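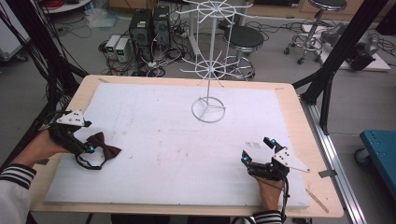 When Pouran Heydari talks about the cup run, she talks with her hands. A salt cellar becomes the goalkeeper, two teaspoons are the centre-backs, and by the time our tea has arrived the whole left side of Drikulside Women's midfield has been laid out in sugar sachets.

"We were never meant to get past the second round," she says. "Have you seen the size of some of those clubs? They've got a physio for each leg!"

Drikulside are a fifth-tier side who play on a sloping pitch behind the old bus depot, and in September they start a new season as cup semi-finalists. If you followed the run last spring you'll know how good it was. If you didn't, I envy you, as you've still got the highlights to come.

Heydari has managed the team for four years. Before that she played at right-back, "slowly", until a knee gave up on her. She took the job with eleven registered players, one of whom was her.

"I was player-manager for six matches and I substituted myself in all of them," she says. "Best decisions I made that year."

The football they play now is a joy. They press high, they pass through the middle even when the pitch begs them not to, and their full-backs seem to be allowed anywhere they like. Heydari credits a lot of it to her assistant, Junaid Minhas, who joins us halfway through the first pot of tea, still in his work boots.

Minhas came from futsal, and he brought the small-sided drills with him. "The first month they hated me," he says cheerfully. "Four against four in a box the size of a garage, two touches, and if you stop talking you lose the ball. Then we played Jandarent away and scored three goals in a quarter of an hour, all from winning it back in their half. After that they were asking for the box."

Jandarent come up a lot. The two clubs are a short bus ride apart, and the derby used to draw parents, partners and a few dogs. Last season's return fixture had 400 people round the rope, and the tea hut ran out of milk before kick-off.

"I cried a bit," says Heydari. "I told everyone it was the wind."

Then there was the quarter-final. Drikulside were a goal down to Stellik with the clock nearly done, and had lost their captain, Gheorghița Dinu, to a cut above the eye. Dinu came back on with her head wrapped in bandage, won a corner off a defender's shin and then headed it in herself. With the bandaged bit.

I rang Dinu later to ask about it, and she laughed for a good while before answering. "It was the only part of my head that didn't hurt," she said. "Junaid was shouting at me to stay back and guard against the break. I pretended I couldn't hear him because of the bandage."

"She could hear me," says Minhas.

They won it in extra time, through a shot from the substitute Bogdan that went in off both posts. I have watched it far too many times and still half expect it to stay out.

The semi-final was a step too far, a 3-1 defeat in front of a crowd of 2679, which is a daft number for a club whose record home gate before the run was 200. Heydari has no complaints about the result, though she'd like another look at the second goal.

"Offside by a yard," she says, moving a teaspoon. "But they were better. Their number ten was something else. I wanted our girls to go and get her shirt at the end and two of them did, so I think she went home in a bib."

What pleases her most is what has happened since. The under-fourteens had enough players for one team a year ago and will run three this autumn. Cornel Nedelcu, who coaches them, has had to borrow a second pitch from the school. The squad have kept together too, bar one midfielder who has gone to university and has promised to come back for the derby.

There's a new keeper coach as well. Teodor Sârbu spent years in goal for the men's side and, according to Minhas, has not stopped talking about starting positions since he arrived. "He moved the keepers two yards forward and they look like different people," Minhas says. "He'd have told you that himself if you'd asked. He'd have told you if you hadn't."

So what counts as a good season now? Heydari collects up her sugar sachets while she thinks about it. Promotion would be lovely. Another cup run would be lovely. She'd settle for a flat corner of the pitch, she says, the one by the depot wall, where the ball rolls out by itself if you put it down for a throw.

"And beating Jandarent," says Minhas.

"Well, yes," says Heydari. "Twice."

Training starts at seven in the evening, and they both have to run for it. Drikulside's first home match is a two o'clock kick-off, and you should get there early if you want milk in your tea.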